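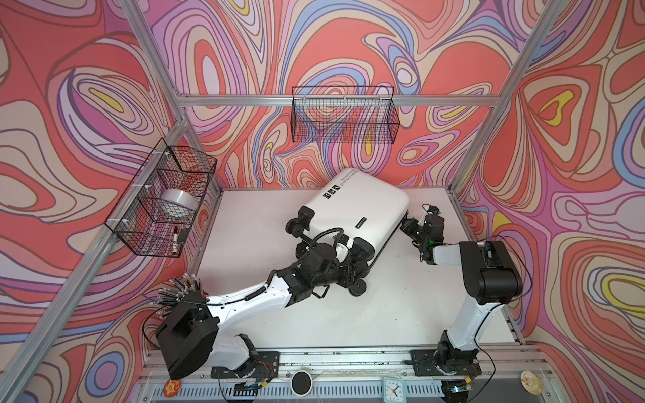 October 26, 2023

Packing thread. I've got five nights in Ortuño coming up and I'm taking the white hard-shell. Last time a few of you asked how I get a case ready, so I'll write it down as I go.

First job is the outside, before anything goes in. Lay it on its side on something flat and pale. You notice scuffs and grit far more easily than on carpet, and you're not crouching in a hallway.

Wheels next. Spin each one with a finger and listen. A gritty one nearly always has hair round the axle. Small scissors, tweezers, then a wipe with a damp cloth.

Don't oil them. I did that in March with a different case and it picked up every bit of fluff between the station and the hotel. Left a grey line on the hotel carpet as well.

Corner guards. I like a case that has them. They take the knocks so the shell doesn't. Press each one with your thumb and see if it shifts. A guard that moves will come off on a baggage belt sooner or later.

White shells: yes, they mark. Black scuffs are usually rubber from somebody else's wheels and most of it comes off with a damp cloth and a bit of washing-up liquid. Toothpaste works too but you'll be rinsing it out of the grooves for ages.

Melamine sponge is fine on a matt shell if you go gently. On a glossy one it leaves a dull patch. Try it near the hinge first.

If yours has the little handling symbols on the face, clean round them softly. The print on my old one went after a few goes with a sponge. Doesn't matter to anyone but me, I suppose, but I liked them.

Zip or latches: open and close it empty, all the way round. Do it again with it lying the other way. If it catches when there's nothing inside, it will be worse with shoes in.

Handle up, handle down. Pull it up by one side only and see whether it sticks. Mine does a bit. I've decided to live with it.

Now the stuff I keep near wherever I'm packing. Wide clear tape, a black marker, and somewhere to put them that isn't the floor or inside the case. I have shut the scissors in a case before and had to unpack to get at them.

Wire mesh baskets are the best thing I've found for this. Hang them up at the side and the flat surface stays clear. Dust falls through and you can see what's in them without getting up.

Keep one basket empty if you've got a second. It's for things you take out of your pockets, or out of the case at the last minute. On a packing day mine ends up with keys, a phone lead and whatever I've decided against.

The tape I'm on at the moment is Clustau. It tears without shrieking and it doesn't split down the middle. The cheap rolls always lose their end. Fold the end under every single time you use it and you'll save yourself a lot of picking.

What I use tape for, on a suitcase: holding down a luggage strap end, covering an address label so the rain can't get at it, sealing bottle tops. I don't wrap the whole case. It's a pain to get off at the other end and you'll have no scissors.

On bottle tops. Unscrew, put a small square of cling film over the neck, screw back on, then a strip of tape round the join. I've used the same shampoo bottle this way for years and the wash bag has stayed clean.

Labels. Marker on a plain card, capitals, surname and phone number, then clear tape over both sides. Put a second one inside the case, flat against the lining. If the outer one is torn off, somebody can still find out who it belongs to.

Let the marker dry before the tape goes on. It smears otherwise. Put the cap back on straight away too. I've killed a lot of markers.

Old airline stickers: take them all off, including the tiny barcode ones people forget about. Hairdryer on low, peel slowly. Any glue left behind comes up with a dab of cooking oil, then washing-up liquid to get rid of the oil.

Right, the inside. Open it out flat and hoover it. Crumbs get in there, and sand if you've been anywhere with sand. Wipe the lining and leave it open while you go and fetch the clothes.

Heavy things go at the wheel end. Shoes, wash bag, the book I won't read. When the case is stood up they're at the bottom already and nothing slides down on top of the shirts.

Shoes: two pairs, one of them on my feet. Socks inside the packed pair, shoes in an old pillowcase. I did buy proper shoe bags once, from Brinivance, and they were good, but I left them in a wardrobe.

Clothes for five nights: I roll the soft things and fold anything with a collar. Rolling jeans makes no difference to the space as far as I can tell. I lay them flat across the base with the legs hanging over the side, put everything else on top, then fold the legs back over.

Hard-shells don't forgive overpacking the way a soft bag does. There's no give. If you have to kneel on it, take a jumper out. The strain all goes through the zip.

They also split down the middle, so you've got two shallow halves. I put anything I won't need until day three in the half with the divider and zip it shut. Everything for the first night goes in the other half, pyjamas on top.

Umbrella goes diagonally. It's the only way mine fits. Same with a tripod or a long hairbrush.

Chargers in a clear food bag. Medicines, passport and anything that would ruin the trip if it went missing come with me in the small rucksack, along with one change of clothes.

Weigh it. Bathroom scales: weigh yourself, then yourself holding the case, take one from the other. I've got a Bravus luggage scale with a hook but the battery is always flat when I want it.

Once it's closed, stand it up and push it across the room. If it tips or pulls to one side the weight is wrong. Swap the shoes over and try again.

The whole lot takes me 30 minutes when I've done the wheels beforehand. Longer if I start trying things on.

Leave a bit of room for the way back. Dirty clothes take up more space than clean ones and I always come home with biscuits.

That's everything until I'm packed. Somebody asked about lining paper for the shell. I've never used it, but if you have, tell me what it does.

Comments

mossandkettle: Cling film under the cap is going on my list. Lost a good cardigan to conditioner in the summer.

halfpastnine_bus: I did the wheels after reading this. So much hair. We don't even have a dog.

tinroofgarden: Disagree about wrapping, I always do mine and I keep nail clippers in my coat for the other end. Agree on the second label inside.

plainflour: Does the cooking oil leave a stain on white? Mine is more cream than white and I don't want to make it worse.

mossandkettle: @plainflour I used sunflower oil on a white one and it washed straight off. Didn't leave it on long though.

northlanding: Lining paper is for the smell if the case has been in a loft. Drawer liners do the same job, cut to fit.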